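Home | News | Travel | Outdoors | Archive | Contact

Cluvia opens 4x4 rental counter in Cernton

11th August

Travel firm Cluvia has opened a rental counter for four-wheel-drive vehicles in Cernton, giving visitors a place to pick up a truck and camping gear without first driving to the coast.

The counter is on Maddocks Road, next to the bus depot. It has 18 trucks, half of them with rooftop tents that sleep two. Fridges, recovery boards and a second spare tire can be added when booking. 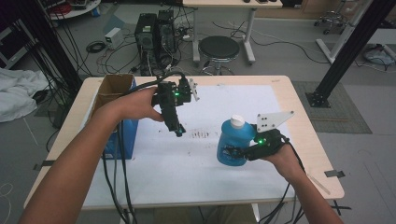
Rates start at 180 a day in the low season, with a deposit of 700 held on a card. Drivers must be at least 23 and have held a license for two years. One-way rentals to Fliklow, a drive of 819 kilometers, are allowed for an extra fee.

Most of the Fliklow route is gravel, and there is no fuel on the last stretch before the pass. Cluvia says renters will get a paper map and a short lesson on tire pressure before they leave. Satellite phones can be rented by the week.

The pass usually closes in November after the first heavy rain. Bookings that run past the closing date can be moved or refunded, the company said. The counter is open every day except Sunday, and trucks returned after hours can be left in the depot yard.

Print this article | E-mail this article

Comments (3)

gravelhound: Do they allow river crossings? The last place I rented from didn't.

Northbound2: Good to have this in town. The deposit is steep though.

tess_k: Booked for September. Take the second spare, that road eats tires.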